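Home Issues Articles Authors Subscribe

Search this journal
Enter keywords
Go

4. Storage and bottle closure in small wineries

4.1 Sample and method

The survey covered 22 wineries in the Hodton district, all of them bottling on site. Owners or cellar managers filled in a written form in June, and 16 agreed to a follow-up interview by telephone. Questions dealt with closure type, storage temperature and the share of bottles returned by buyers. Wineries that buy in finished wine were left out.

4.2 Results

Natural cork was still the main closure at 12 of the wineries. The rest used screw caps for most of their white wine and kept cork for reds meant to be held longer than two years. Price played a smaller part in this choice than we had expected. Several owners said that restaurant buyers asked for cork, while shops had no clear preference.

The forms recorded 134 returned bottles over one season. Cork taint was the reason given most often, followed by leaking. Two wineries, Pritari and Kamel, kept no record of why a bottle came back, and their returns are included in the total only. Storage temperature varied more between wineries than within them. Cellars dug into the hillside stayed cooler in summer than sheds above ground.

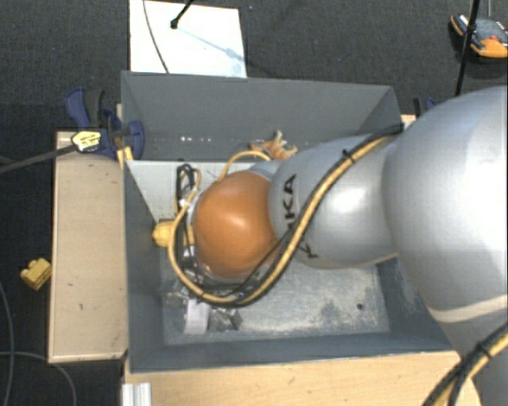
Figure 3. KUKA robot arm over a gray bin.

4.3 Limits of the data

Returns were reported by the wineries themselves and were not checked against sales records. A bottle poured away by a buyer without complaint does not appear. MacLeish's earlier work in the Conerov valley met the same problem and used tasting panels to correct for it, a step we could not afford.

Corresponding author: Sorcha MacLeish
Contact | Copyright September 2019 | Back to top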